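搜索归档 输入关键词 按作者 按主题 搜索
本站使用 Cookie 保存您的阅读偏好。继续浏览即表示同意。 接受 设置

主题：Re: 茶水间柜子和杯子的事，周四前定
发件人：Mamta Nautiyal
收件人：Grandgate 三楼邮件组

各位，

赶着开会，写得乱，凑合看。

先回 Kristóf 的几条，原文贴在下面，免得大家再往前翻。

> Kristóf Tóth 写道：
>
> 大家好，
>
> 茶水间上面那排柜子我昨晚打开看了一下，实在放不下了。杯子叠杯子，最里面还有去年搬家时没拆的一箱，箱子上写着“Proreo 3424”，不知道是订单号还是什么，谁认得请说一声。
>
> 我的建议：
>
> 1. 每人留一个自己的杯子，杯底贴名字。多的带回家，或者放门口的纸箱里送人。
> 2. 保温杯、随行杯一律不进上柜，太高，门关不严。放窗台下面那层。
> 3. 公用的白瓷杯留 18 个，够开会用了。
> 4. 没盖子的筒、没筒的盖子，周四下班后统一处理。
>
> 另外水槽边的沥水架谁买的？很好用，想再买一个。
>
> Kristóf

第一条同意。名字别用便利贴，洗一次就掉，我抽屉里有油性笔和防水标签，自己来拿。标签用完放回去，上次整卷不见了。

第二条，基本同意，但窗台下面那层现在堆着咖啡滤纸和两袋糖，得先挪。糖挪到冰箱旁边的密封罐里，滤纸竖着放，别再压成一摞，压扁了套不进去。Sushil 说他午饭后有空，那就 Sushil 来弄，谢谢。

第三条我有意见。18 个平时够，三月底 Vashisht 那边过来开两天会，肯定不够。先别送人，白瓷杯全部留到会开完，再减。多出来的装箱，箱子外面写清楚“白瓷杯 勿丢”，放储物间左手边第二格，不要放地上，上回漏水泡过一次纸箱，底都烂了。
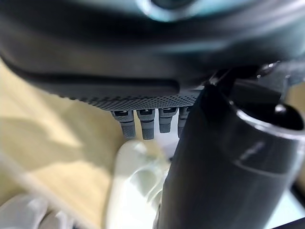 第四条，周四下班太早了，有几位这周不在。改成下周吧，统一处理之前我再发一封提醒。黑色的筒特别多，长得都差不多，大家认领的时候看清楚再拿，别又拿错，上个月我和 Vikas 换着用了一星期才发现。（还好都是喝白水。）盖子单独放一个盘子里，别扔筒里面，闷着有味。

沥水架是 Yupin 买的，她说是楼下杂货店，13 块一个，不知道现在还有没有。要再买的话直接买，小票给我。

那个写 3424 的箱子，我问过了，Sushil 也不认得。先开箱看看吧，反正没人要。要是还是杯子，我就真的不知道说什么了。

还有几件零碎的：

洗杯子的海绵该换了，黄的那块专门擦茶渍，绿的洗油的，最近又混用了。新的在水槽下面左边，一包开了口的。

高的筒底下洗不到，用长柄刷，挂在水龙头后面的钩子上。刷完请挂回去，不要立在筒里。刷头泡着会发霉，这已经是第三把了。

筒洗完口朝下放沥水架，第二天早上再收。不要湿着就盖盖子塞进柜子，味道很大，上次开柜门大家都闻到了吧。

上柜的层板能调高低，销子少了一个，在找。谁见过一个小的金属销子麻烦放我桌上。找不到就先用三个撑着，那层只放纸巾，重的别放，会塌。

自己杯子不在办公室的，回一封邮件说一下就行，写“我的在家”四个字够了。没回的我就当柜子里有你的，会一直来问你的，别嫌我烦。

门口送人的纸箱我待会儿放。Tuviver 那几个印了标的马克杯也可以进纸箱，没人用。缺口的直接扔，包两层报纸再进垃圾桶，保洁的手上次划过一回，注意点。

箱子封口用宽胶带，储物间里有，窄的那卷粘不住。装的时候杯子之间垫点纸，旧打印纸就行，别拿人家桌上没看完的，这个我就不点名了。

周四下午四点前把意见回给我，回到组里也行，只回我也行。不回就按上面的来。

Yupin，储物间钥匙在你那儿对吧？门禁密码还是 888 后面加井号？我中午试了两次没开，可能是我按太快了。看到回一下。

先这样，会要开始了，有漏的晚点再补发一封。

Mamta

又：冰箱第二层那盒没写名字的米饭，今天之内领走，不然我扔了阿。

──────────
订阅本邮件组每周摘要，请填写邮箱 订阅 不再显示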